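Section 5. Registering found property in Prisgate

Read this section before you book the first item of a shift. It is written for front desk officers and for civilian staff with the role Property Clerk. Items seized under a warrant are handled in section 6, and the steps are different.

5.1 Before you start

You need a Prisgate login, a label printer from the list in Annex B, and a roll of Gemus labels. If the printer lamp is orange, change the roll first. A label which is printed only halfway still uses up its number.

5.2 Opening the record

1. On the start screen, choose Property, then New Found Item.
2. Enter the incident number. If there is no incident, leave the field empty and tick Walk-in.
3. Enter the place where the item was found. Use the street address, or the nearest crossing – not the name of a shop.
4. Enter the time of finding on the 24-hour clock. The time of delivery to the desk is filled in by the system.
5. Press Save Draft. The record gets a number, for example 1182.

Note: A draft stays open for 12 hours. After this time it is locked, and only a shift supervisor can open it again. 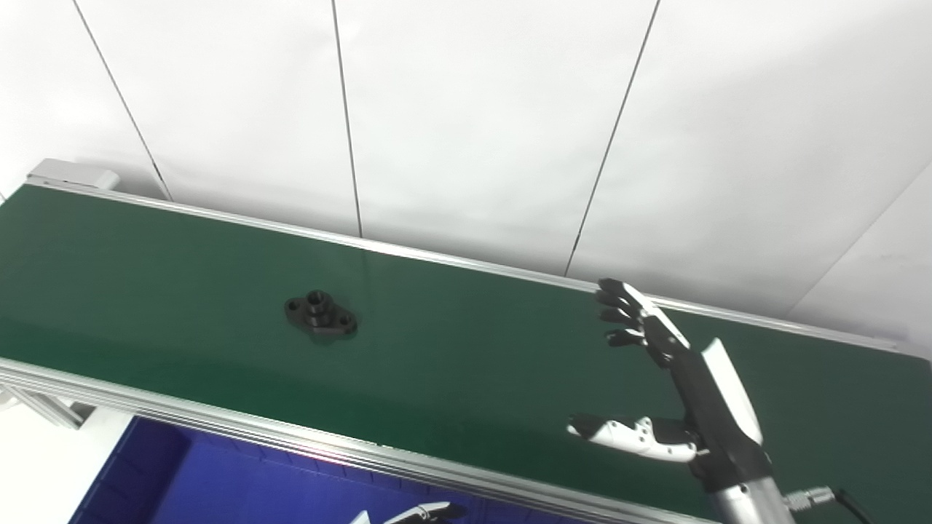
5.3 Describing the item

6. Select the category. If you are not sure, select Other and write a short text in the field Remarks.
7. Write the serial number exactly as it stands on the item, with all letters and hyphens. When the number cannot be read in full, put a question mark for each missing sign.
8. Add the name and phone number of the finder. If the finder does not wish to give them, tick Declined.
9. Press Print Label. Put the label on the bag, never on the item.

Caution: Do not register firearms, ammunition or needles with this form. Stop, leave the item in its place and call the duty officer of the Aliyu store.

5.4 Handing over to the store

10. Scan the label at the store counter. The status changes from Desk to Store.
11. Wait for the second signature. Without it the record goes back to your list.
12. Close the record.

If the scanner does not react, type the record number by hand and press Enter. If this also fails, write the transfer on the paper form and copy it to Prisgate before your shift ends – the Gestava archive takes over all closed records at 6 a.m.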